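Bench notes, two-arm build, living room setup
3 February 2025
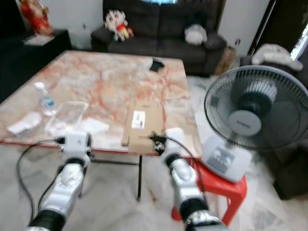 Why run the arms from separate power supplies when one of the right size would do?
Because a stall on one side pulls the voltage down for both. In August we had them sharing a single supply, and every time the left shoulder hit its limit the right gripper let go of whatever it had. Two supplies cost more and take up another outlet, but a fault on one side stays there.

Arms are on the tile side of the table, reaching in over the front edge. Gripper cables still hang free in long loops. Skye wants them clipped along the forearm. I tried that last week with hook-and-loop straps and the wrist roll tugged the plug on the left side after a few turns, so they stay loose until I have proper strain relief. Fekari sells a right-angle plug that might do it. Two ordered.

Task for this week is the flat carton. Reach in from both sides, pinch the edges, lift a little, put it back down. Marble is a bad surface for this. Cardboard slides on it before the fingers have any grip, and if one arm touches first it just pushes the carton toward the other one. Things to try, in order:

Slow the last part of the approach on both arms.
Make the right arm wait for the left to report contact.
Thin rubber mat on the marble, if the first two don't help.

I would like to leave the mat out. Faizal's point is that we want this to work on whatever table people have, and he is right, but I also want one clean run before the end of the month.

Controller is still the Osar board with the firmware from before the holidays. Loop time is 8 ms with both arms live and 14 ms when the logger is on. The second number is too slow for the contact wait to be any use. Moved the logger to the old laptop over the network. Not measured yet.

Left elbow has some play in it. You can feel it by hand with the power off, a small click when you rock the forearm. Right elbow has none. I took the cover off and the set screw on the output side had backed out part of a turn. Cleaned it, put in thread locker, left it overnight. The click is smaller now but still there, so I think the bearing seat is worn too. Shetty has the part listed, no delivery date. Wrote to ask.

Joint zeroing: did it again on both sides after the screw. The left shoulder offset is now 2,980 counts, please use that and not the value taped inside the lid. Config file is updated. Skye, your copy is older, so pull before you run anything.

Finger pads are the Brellska ones, soft grade. They hold paper and card well and hard plastic badly. Smooth containers roll out of them if the grip is at all off center. The medium grade might be better all around but I only have a single pair, and mixing grades left and right makes the force readings hard to compare.

Stop button: moved it to the end of the longer lead so it can be held while standing beside the sofa. Tested with each arm moving and then with both. Arms drop slowly on a stop, slower than I expected — keep hands out from under the forearms anyway.

Open items
Strain relief at both wrists, waiting on plugs
Loop time with logger on the laptop
Left elbow bearing, waiting on Shetty
Faizal to send his version of the contact wait script
Print new cable clips, the last batch was too tight for the black cable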